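Hair Combs and Bead Bracelets: Your Questions
Published 21/11/2019 by the Plornness Accessories team
Print this page | E-mail this page

These are the questions we get most often about our hair combs and beaded bracelets. If yours isn't covered, write to us at the address at the foot of the page.

Do you ship outside the Rarncombe area?

Yes. We post across the country from our Rarncombe workroom. Parcels leave the day after your order is packed. Orders over $81 go free of charge.

How long do I have to return something?

You have 30 days from delivery. Combs must come back unworn and on their card. We can't take back bracelets that have been restrung or resized by someone else.

What size is my bracelet?

Our beaded bracelets come in small, medium and large. Measure your wrist just below the bone with a strip of paper, then add a finger's width. If you fall between two sizes, take the larger. A tight bracelet puts strain on the cord every time it goes over your hand.

Can I wear a beaded bracelet in the shower or the pool?

We'd advise against it. Chlorine and soap both weaken the cord. Take the bracelet off first and lay it flat on a towel.

How should I store combs and bracelets?

Separately. Combs have points and open metalwork that can snag a cord, and a bead caught in the gaps is fiddly to get out. A drawer with dividers works well, or a small pouch for each piece.
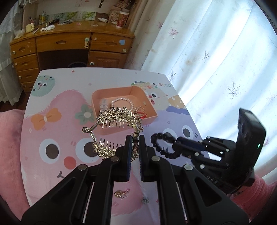
What is the difference between the Halley and Toledo combs?

The Halley is a plain straight comb with a smooth top bar, meant for holding back a side section. The Toledo is our decorative range, made for buns and twists. Look at the teeth before you choose any ornamental comb. A gold-coloured filigree comb with leaves and flower-like clusters, curved into a loop, may have two rows of fine teeth, one along the upper arc and one along the lower. Gather the hair first with a comb like that, then ease the teeth in a little at a time. Fine teeth bend if they are forced through a thick section.

Will a comb stay in fine hair?

Usually, with some preparation. Hair washed the day before holds better than freshly washed hair. Backcomb the spot lightly, or cross two bobby pins underneath and slide the teeth over them.

How do I clean filigree?

Use a dry, soft brush — a baby's toothbrush is fine — and work from the centre outwards. Don't use silver dip or vinegar on gold-coloured finishes. Hairspray leaves a sticky film, so spray before the comb goes in. If there is already a build-up, wipe it with a barely damp cloth and dry it straight away.

Black beads have gone dull. Can I bring back the shine?

Wipe them with a soft cloth, turning the strand as you go. Sunscreen and hand cream are the usual culprits. If the beads are still dull after that, the surface may be scratched and we can quote for replacements.

Do you repair broken pieces?

We restring bracelets and straighten bent teeth. Last year we finished 348 repairs. Snapped teeth can't be put back on filigree combs. The repair bench closes for two weeks in May for stocktake, so allow extra time then.

Contact us | © Plornness Accessories, Rarncombe | Back to top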